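Giving up fizzy drinks, more or less

I have been meaning to write this up since January, when I stopped drinking a can of pop every afternoon.
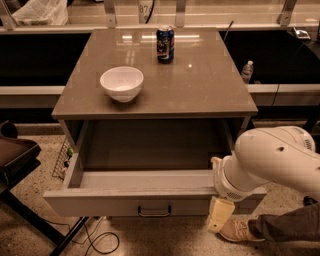 A can and an empty bowl.

The habit started when I worked at the Starnlow office. There was a machine on the landing and the walk to it was the only break I took between lunch and going home. I left that job but kept the can. At home I bought them in multipacks from the supermarket in Brenum and had one at three o'clock, sometimes another with tea. I never thought of it as much. Then I did my yearly sums in January and saw that I had spent £140 on it over the year, and that was only what I had bought on the card.

Money was the first reason. The second was sleep. I had been waking at four in the morning and lying there until the alarm, and I had blamed the mattress, the boiler and next door's security light, in that order. I had not blamed the drink I was having at teatime, even though it says on the side that there is caffeine in it.

I tried stopping outright and lasted 9 days. The headaches were done with by the end of the first week, so it wasn't that. It was three o'clock itself. I would get up from the desk, go to the kitchen and open the fridge, and then stand there with the door open. Squash did not do the job. Neither did tea, which I have all morning anyway. On the tenth day I walked to the corner shop, bought a can and drank it on the way back.

The second go went better and I think it was down to leaving the house. I now put my coat on at three and walk down Derken Lane as far as the allotments, then back up by the chapel. It takes half an hour if I don't stop. There is a steep bit at the chapel end that I used to dread and now don't notice much, except when it's icy. When I get in I have fizzy water with a bit of lime cordial. It was dull for a fortnight and now I like it.

Things I tried that didn't help:

Diet versions. I drank more of them.

Smaller cans. They cost nearly as much and I had two.

Keeping them in the shed so they were harder to get at. I just went to the shed.

Fruit tea. I know people swear by it. It smells of something and then tastes of hot water.

I did look at getting one of those machines that puts the bubbles in for you. The Nistor was on offer at £60 and the reviews were fair, but the gas bottles have to be sent back by post and I know what I am like with parcels. Shop fizzy water is cheap enough for the amount I get through. The bottles are a nuisance in the recycling, so I may change my mind on that.

As for sleep, it is better, though not perfect. I still wake early some nights, mostly when I have been looking at my phone in bed. The four o'clock business has mostly gone. I have not lost any weight to speak of. My dentist said nothing at the last check-up, good or bad, and I didn't bring it up.

I do still have one now and again. Fish and chips seems wrong without it, and I am not going to sit in a pub garden in summer with a glass of tap water. It works out at 2 a month at the moment. They taste much sweeter than I remember, and I don't always finish them.

Next on the list is biscuits. I have not set a date for that.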